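3. 茶の縁辺でことばはどう動くか

3.1 問題の所在

日本語の「茶」は、色彩語彙のなかでもとりわけ面白い位置にある。もとは飲み物とその染料の名でありながら、現代語では黄赤系の暗い色をひとまとめに引き受け、しかもその縁辺には飴色、蜂蜜色、媚茶、鶯茶、海松色、オリーブ色といった語がひしめいている。中心の茶を「茶色」と呼ぶことに迷う話者はほとんどいない。面白いのは縁のほうである。明るさが上がれば食べ物の名が現れ、緑みが加われば鳥や海藻や果実の名が現れる。本節では、この縁辺での語の交替を命名課題によって調べた結果を報告する(図1)。
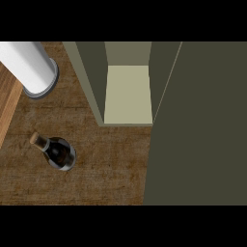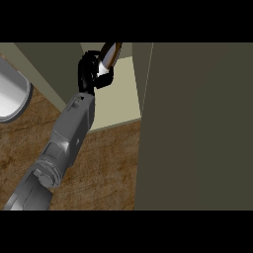

図1 物の表面の色(いずれもCG)。上:茶色の木の天板と、左端の蜂蜜色の板。下:左に白、右に暗いオリーブ色の面。

色名の研究では、均一な色票を無彩色の背景に置いて提示する方法が長く標準とされてきた。この方法は条件の統制に優れるが、日常の色名はたいてい何かの色として使われる。Marty(ディディエ・マルティ)は、フランス語の marron と brun の使い分けについて、色そのものの値よりも「何の色か」が選択を左右する場合があると論じた。髪には brun、栗の実を思わせる物には marron という傾向である。日本語でも、髪が「栗色」と呼ばれ、よく炒めた玉ねぎが「飴色」と呼ばれることを思えば、同じ問いを立てない手はない。私たちの出発点もここにあった。

3.2 方法

参加者は日本語を第一言語とする104名である。色覚に関する自己申告と簡易検査を行い、条件を満たした者のみを対象とした。刺激には、黄赤から黄緑にかけての色相を明度と彩度の組み合わせで細分した300枚の色票を用い、各参加者にはそのうち10枚を無作為に割り当てた。

色票は一枚ずつ提示し、「この色を何と呼びますか」とだけ尋ねた。「濃い」「くすんだ」などの修飾語を付けることは自由とし、答えが浮かばない場合は無回答を認めた。続けて同じ色票について、「この色の物を一つ思い浮かべてください」と求めた。この二つ目の問いは予備調査の段階で加えたもので、当初は回答の確認程度に考えていたのだが、結果として本研究でもっとも豊かな資料をもたらしてくれた。

無回答と判読できない記入を除いた有効回答は994件であった。表記の揺れ(「うぐいす色」「鶯色」「ウグイス色」など)は統合し、修飾語を外したうえで基幹となる語を数えると58語になった。統合の可否について二名の判定者の意見が割れたものは、協議によって決めた。たとえば「抹茶」と「抹茶色」は同じ語とみなし、「茶」と「抹茶」は当然ながら別の語とした。

3.3 結果

まず目を引くのは、明度の高い側で語が一気に増えることである。暗い領域では「茶色」「こげ茶」にほとんどの回答が集まるのに対し、明るい黄赤の領域では「キャラメル色」「蜂蜜色」「きつね色」「ベージュ」「黄土色」が入り乱れる。同じ色票に対し、ある参加者は「きつね色」と答えてトーストを思い浮かべ、別の参加者は「黄土色」と答えて校庭の土を思い浮かべていた。色の値は同じである。それでも一方は焼きたてのパンになり、もう一方は砂ぼこりになる。回答用紙をめくりながら、私たちはこの対照に何度も見入ってしまった。

緑みの側では様子がまた違う。こちらでは「オリーブ色」と「カーキ」が強く競合し、和名である「鶯色」がそれに続いた。「海松色」の回答はごく少なかったが、挙げた参加者はいずれも着物や日本画を連想物として記しており、語が特定の領域の経験と結びついて保たれていることがうかがえる。「カーキ」の広がりにも驚かされた。黄みの強い砂色を指す者と、緑みの強い暗色を指す者とがあり、両者の範囲はほとんど重ならない。連想物を見ると前者はチノパンツ、後者はミリタリージャケットが中心で、衣服という同じ分野のなかで語義が二つに割れていることになる。

茶とオリーブの境界に置かれた色票では、基幹語よりも修飾語に迷いが現れた。「緑っぽい茶色」「茶色がかった緑」「茶色に見えるけれど緑」といった回答である。とりわけ三つ目のような表現は、見えの印象と名付けの判断とを話者自身が分けて述べたもので、色票だけを使った従来の集計では「茶」か「緑」のどちらかに繰り入れられてしまう。本研究では独立の類型として残した。

3.4 考察

以上の結果は、縁辺の色名が物の名に支えられているという見方をよく支持する。ただし、連想物の問いは命名の後に置かれており、語が物を呼び起こしたのか、物が語を選ばせたのかはこの手順では区別できない。「きつね色」と答えた参加者が狐ではなく揚げ物やパンを挙げている点は、この問題を考えるうえで魅力的な手がかりになる。語源となった物と、現在その語を使わせている物とがすでに入れ替わっているからである。「茶色」と答えて飲み物の茶を挙げた参加者も少なく、木の幹、革靴、チョコレートのほうがはるかに多かった。

地域差についても触れておきたい。「黄土色」の使用は世代による差が大きいと予想していたが、実際には絵の具やクレヨンの経験を挙げる回答が各世代に見られ、学校の画材が語の保持に果たす役割は想像以上に大きいようである。地域による差は今回の資料からは確かめられなかった。出身地の偏りが大きく、この点の検討には別の標本が必要となる。

次節では、連想物の分類をもとに、食品、衣服、自然物のそれぞれがどの色域で優勢になるかを検討する。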